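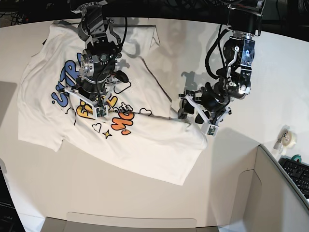

A white printed T-shirt spread on a tabletop, one lower corner turned over

T-shirt folding

T-shirt folding is the practice of reducing a short-sleeved knit shirt to a flat, compact shape for storage, sale or travel. It is carried out in homes, stores and commercial laundries, usually on a table or other smooth surface.

Spreading

Most methods begin with the shirt laid flat, with the neckline and hem pulled straight. A shirt taken from a pile is first lifted by a single point, such as a shoulder or hem corner, so that the remaining cloth can fall open. Plain white shirts can be hard to sort at this stage – front and back look much alike when the fabric is bunched.
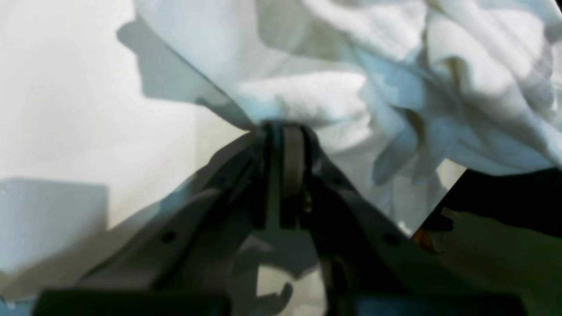
Common methods

In the Plollby fold, the sides and sleeves are brought to the center and the hem is raised to the collar in 2 turns. The Lappalainen fold adds a third turn and produces a narrow packet that stands upright in a drawer. Sirkka Salminen's household manual lists 7 variants, among them a rolled form for luggage.

Printed shirts

Shirts with large front graphics are often folded face down, leaving the design on the outside of the packet.

See also: Ironing; Linen closet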